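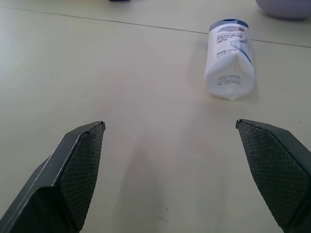 Jistmont 3 review: a grasp planner for two-arm tabletop work

Jistmont is a planning package. It takes segmented depth data, proposes grasps, scores them, and hands a trajectory to whatever controller you already run. Version 3 came out in November and we have been using it on our two-arm bench since then. We paid for the license ourselves, one seat, 600 dollars a year.

What it replaced

Before this we had a grasp sampler from Halliday with our own scripts on top. It worked well on boxes. It did badly on anything that rolls, and the scripts had grown to the point where only one of us wanted to touch them.

Setup

Installation took most of a morning. The package itself went in cleanly, but the camera calibration tool wants both wrist cameras and the head camera in a single config file, and the documentation for that file is out of date. Two of the field names changed in version 3 and the loader ignores the old ones without a warning. If your wrist view comes up rotated, check that first.

The gripper model has to be described by hand. You give it the finger shape, the opening range and the friction value for the pads. Our fingers taper and have crosshatched pads, and the default friction setting was too low for them. With the default it rejected grasps that we knew were fine.

How it handles objects

We ran 178 pick attempts before writing this. The objects were ordinary household things: a white bottle with a blue cap, a sponge, a plastic bowl, an orange drawstring pouch, a soft ring. Placements were changed by hand between attempts.

The bottle on its side is the case we cared about most. The planner fits a rough shape to it, finds the long axis, and closes the fingers across the narrow direction. It prefers the middle of the body over the cap end, which we agree with. When the wrist camera is close and can see only the base, the axis estimate gets worse, so we now force one look from the head camera before the final approach. There is a flag for this called second_view. It is off by default and I think it should be on. 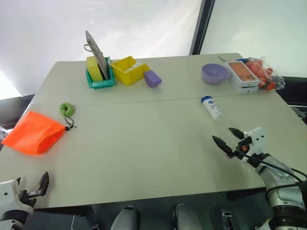 Clutter at the back of the table is slower. When things sit in or against a basket, the planner spends a long time on collision checks, and the worst plan we logged took 1815 milliseconds. On open tabletop it stays under 100. That is fine for us, but it would not be fine on a moving line.

Arm selection is new in this version. The planner picks left or right by reach and by how far the wrist has to turn. It makes sensible choices near the edges of the table. In the middle it sometimes changes its mind between two replans, and the arms start and stop. Raising the switching cost in the config fixed most of that.

Cords and thin straps are still a weak point. The segmentation tends to drop them or join them to the table, so the planner doesn't know they are there. We mask them by hand when it matters. The same goes for clear plastic bags, where the depth data is poor to begin with.

The seam between two tabletops gave us some trouble too. If the sections are at slightly different heights, the plane fit can treat one of them as an object. Fitting each section separately solves it, and the option is under Surfaces in the settings panel.

Tooling

The replay viewer is the part I use every day. You can step through a run and see every rejected grasp with the reason next to it. Matix has something similar, but theirs only keeps the winning grasp, and the rejected ones are what you need when tuning.

Logs export to plain text. The Vondico bridge worked the first time, with joint names mapped correctly on both arms. Support answered two emails within a day and left a third one open.

Who should buy it

If you run one arm over boxes, a free sampler will do the job. For two arms and mixed objects the price is fair. We have renewed our seat, with the old scripts kept in a branch until the config documentation gets fixed.

Rating: 4 out of 5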